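Chapter 5
Rules for Robots That Work on Household Surfaces

What this chapter covers

By the end of this chapter you should be able to explain the difference between a law, a standard, and a house rule; write a clear limit for the force and speed of an arm working over a counter; set up a work surface so that a later reader of your records can tell what was on it; and decide when a run must be stopped.

You will need the risk worksheet from Chapter 4. If you skipped that chapter, go back and read at least the part on hazard lists, as the terms are used here without being defined again.

5.1 Three kinds of rules

People new to robotics often speak of "the rules" as if there were one book. In practice a lab or a small company works under three layers, and they don't carry the same weight.

Laws and regulations come from a government. They say what an employer owes to the people in the building, and they usually say it in general terms. A law may require that moving machinery be guarded. It will seldom say how far a gripper may travel over a kitchen counter.

Standards are written by groups of engineers, manufacturers, and users. A standard gives the detail that a law leaves out, such as how to measure contact force or how to test a stop button. Following a standard is often voluntary until a contract or a regulator names it. At that point it becomes binding on whoever signed.

House rules are the ones your own group writes. They cover your room, your arm, and your tasks. A house rule can be stricter than the standard above it. It can never be looser. Most of this chapter is about house rules, since those are the ones you will be asked to write in your first year on the job.

The three layers can disagree. When they do, apply the strictest one and make a note of the conflict in the log. Don't settle it on the spot by picking the one that lets the work go on.

5.2 The Haddale kitchen rules

Throughout Part Two we refer to a set of house rules from the Haddale teaching kitchen, where students run a wrist-camera arm on common food preparation tasks. The first version was a single page. It said to keep hands clear, keep the counter tidy, and stop if anything looked wrong. Each of those is good advice, and none of them can be checked. Two people can look at the same counter and disagree about whether it is tidy.

The second version, written after a term of arguments, replaced each piece of advice with something a person could verify before pressing start. "Keep the counter tidy" became three lines:

Only items named on the task card may be on the counter.
The board is set down dry, with its full underside resting on the counter.
The operator checks the surface from the front and from one side before the first motion.

The word "dry" was added in April of the second year. A board with water under it can slide when a finger presses on its edge, and the arm has no way of knowing that the board has moved unless the camera happens to catch it.

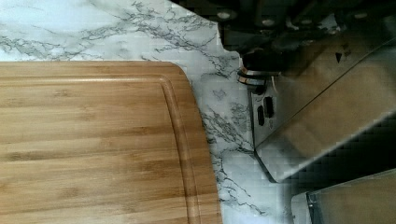

Speed and height limits were handled in the same way. The Haddale rules split the space over the counter into two zones. In the upper zone the arm may move at its normal working speed. In the lower zone, which begins 40 millimeters above the highest fixed surface, the arm must slow down and the operator must have a hand on the stop control. The height is measured from the lowest point of the fingers, whatever angle the wrist is at. Early drafts measured it from the wrist flange, and this led to scraped counters whenever someone fitted longer fingers and forgot to update the setting.

5.3 Hard surfaces and thin edges

Stone, tile, and similar counters deserve their own section in any set of rules. They don't give. A finger driven down into a foam mat will sink a little before the controller notices the rise in force. Over a hard counter the force rises almost at once, and the arm, the finger, or the surface takes the load.

Metal fingers make this worse in two ways. They have little give of their own, and their corners can mark a surface even at low force. A group that uses bare metal fingers should state in writing which surfaces they may touch on purpose. At Haddale the list has two entries: the task object and the cutting board. Contact with the counter is treated as a fault, even when no mark is left.

Edges need a rule as well. A board with a groove or a rounded corner gives a finger several places to catch. The usual practice is to name one approach side on the task card and to keep the other sides clear. If the task calls for lifting the board, the card should also say where the fingers are meant to close and how far the board may be raised.

5.4 Writing a limit that can be checked

A useful limit has a quantity, a number, a unit, and a method of measurement. Leave out any of these and the limit will be read differently by different people.

Weak: The arm should not carry heavy items.
Better: The arm may not carry more than 600 grams, weighed on the kitchen scale before the run.

Weak: Service the fingers often.
Better: Remove and inspect both fingers after 2000 grasps, as shown on the counter in the control software.

The figures belong to Haddale's equipment. Yours will come from your own manual and your own tests, and you should be ready to show where each one came from. Hassanpour fingers and Dornau fingers, both used in the exercises, have separate data sheets, and a limit copied from one to the other has no standing.

5.5 Records

A rule that leaves no record can't be audited. Each run should produce an entry with the task card version, the operator's initials, the finger type, the state of the surface at the start, and any stop. Stops are recorded even if the cause seems trivial. Over a term, the trivial ones often turn out to share a cause.

Wrist-camera footage is a help here, with limits. The view moves with the arm and covers only the area near the fingers, so it can't show that the rest of the counter was clear. For that reason the surface check is signed by a person and isn't left to the video.

When older logs are brought into a new system, use the Import form in Appendix B. Keep the original files unchanged. If a field is missing from the old log, enter "not recorded" and leave it at that. Don't fill it in from memory.

5.6 When to stop

The operator may stop a run at any time and doesn't have to give a reason first. The run must be stopped in each of these cases:

A person reaches into the lower zone.
An item that is not on the task card is found on the counter.
The fingers touch a surface that is not on the contact list.
The camera view is lost or frozen.

After a stop, the arm stays where it is until the operator has looked at it from the front and from one side. Backing the arm away by remote control before looking is a common mistake. If a finger is caught under an edge, the retreat can do more damage than the contact did.

Terms to know

House rule, lower zone, contact list, task card, surface check, approach side.

Before you go on

Take one rule from your own lab or classroom and rewrite it so that it has a quantity, a number, a unit, and a method. Bring both versions to the next class. Section 5.7 begins with force measurement, and you will need a rule to test.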